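September, bench notes, after tea

Third go at the stummel from the Radcombe briar block and I think I've finally got the chamber drilled where I wanted it. Came in a hair low on the second one (it's now a very expensive paperweight), so this time I chalked the shank, ran the spoon bit dead slow and backed out every few seconds to clear the dust. Draught hole meets the heel bang in the centre. Very chuffed!

Stem is Titcombe ebonite rod, cut to 72 mm. The tenon was still tight after sanding so I left it overnight and had another crack this morning, and it went home with a nice soft squeak. Unai Miranda reckons I leave them too snug and he's probably right, he's had to bail out two of mine with a cracked shank.
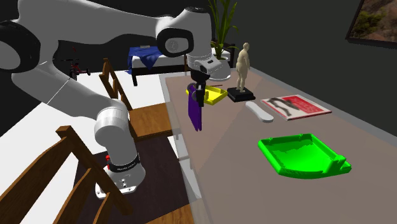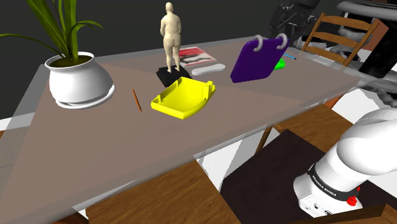
Stain next. I did a first coat of the Flakent dark brown, wiped back, then sanded with 400 and went over it with the reddish one. The grain on the left flank popped beautifully, the right is a bit bald and there's a sandpit near the rim I might just rusticate over. Haven't made up my mind. Unai says leave it, I say it'll bug me every time I light the thing.

Bowl coating is the usual yoghurt and charcoal mix, painted thin. Around 11 hours to dry last time in the cold shed, so I'll leave it be till tomorrow arvo.

To do: order more Carrasco wax, find the good bristle buff, bevel the inside of the rim a touch more, and give Unai his shank reamer back.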